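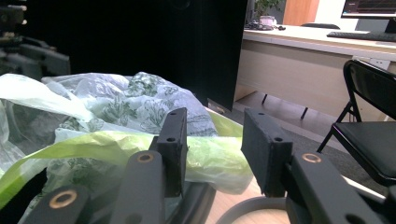

Surely a jar of jam ought to cost what it costs to make, wrote one reader after my last piece on the Wumham produce stall, and if people won't pay it then perhaps they don't want jam. I have been chewing on that remark ever since, mostly while standing over a pan, and I find I agree with the first half and am rather sad about the second.

When I started selling at Wumham I charged far too little, as everybody does. I had 14 jars of damson on a borrowed cloth and I was so pleased that anyone stopped at all that I'd have given them away with a spoon. A kind woman from the next pitch took me aside and made me add up the sugar, the gas, the lids and the pitch fee. I had left out my own afternoon altogether, and I'm sorry to say I still leave out most of it.

So yes, dear reader, you have me there. Cheap home-made jam is paid for by somebody, usually the person stirring. It also makes life hard for small firms like Jamness, who have wages to find and can't pretend that evenings are free.

But I do think a village stall is allowed to be a bit soft about money. Last September I made 147 jars, and a good many went to people who would never have bought one at the proper price - pensioners, students, a boy with a fistful of coppers who wanted something for his gran. They wanted jam very much. They came back in October with the empties, rinsed and with the labels soaked off (mostly), and stayed to talk about greengages.

What I would like is two prices, side by side, and no fuss about which you pay. We tried it for 5 weeks in the autumn and the takings went up a little. I'd have been happy if they had stayed where they were. The damsons are finished now, but there is marmalade to come in January, and the empties can go in the crate under the table as usual.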